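4.2 Data collection with the hand-held gripper

All demonstrations for the bagging tasks were recorded with the Nidon tool, a hand-held gripper with the same finger geometry as the one mounted on the Esach arm. The operator carries the tool in one hand and performs the task directly, with a camera on the tool looking out over the fingers. No robot is needed during recording. Finger width is logged along with the video, and tool pose is recovered afterward by visual tracking.

We collected 300 demonstrations of the packing and unpacking tasks over 7 sessions. Each one begins with the tool held away from the bag and ends when the last item has been released. Operators were told to move at a comfortable speed and to keep going after a failed grasp. We kept these recoveries in the training set. An earlier version of the set, collected in February, had them trimmed out, and policies trained on it tended to freeze after a missed grasp.

Soft bags are harder than bins or trays for two reasons. The opening changes shape whenever the fabric is touched, and the fabric folds over the items and hides their lower parts. For this reason we allow the operator's free hand to hold the rim. Figure 4 gives a view from the tool camera, with the rim held by hand and both fingers open on either side of a bag that contains a bottle of milk tea, a dark box of Oreo thins and a small bundle wrapped in lemon-print material. The bag has a lemon print as well, so color alone is a weak cue for separating the bundle from the fabric around it.

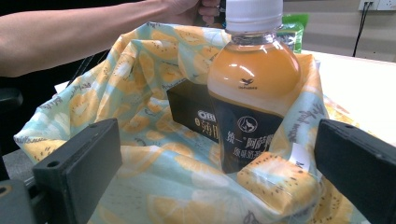
Why not train on simulated bags?
We tried it, but the simulated fabric was too stiff at the rim and the resulting policy pushed against the opening until the bag tipped over.

Figure 4. Tool camera view from the bagging set. The two black fingers are at the lower left and lower right.

4.3 Effect of the holding hand

A hand in the camera view raises an obvious concern. At test time the Esach arm works alone, and the bag is held open by a passive wire stand, so the policy never sees a forearm like the ones in the demonstrations. We compared two ways of dealing with this. In the first, the hand and forearm were masked out of every training image with the Lavoie segmenter and filled with a flat gray. In the second, the images were left alone and the policy was fine-tuned on 200 short clips recorded with the stand in place of the hand.

Masking gave a small gain on rigid boxes and almost none on bottles. The masks were often wrong at the fingertips, where skin and gathered fabric meet, and the gray fill sometimes covered the part of the rim the policy needed most. Fine-tuning helped on every item type and is what we use in the rest of the paper.

The remaining failures are mostly of one kind. The fingers close on an item and a fold of the bag together — the lift then drags the bag off the stand. This happens more with flat items lying low in the bag than with upright bottles, which can be grasped at the neck. Adding the Wato tactile pads did not fix it, as the pads respond in nearly the same way to thin fabric over cardboard and to cardboard alone. We return to this problem in Section 6.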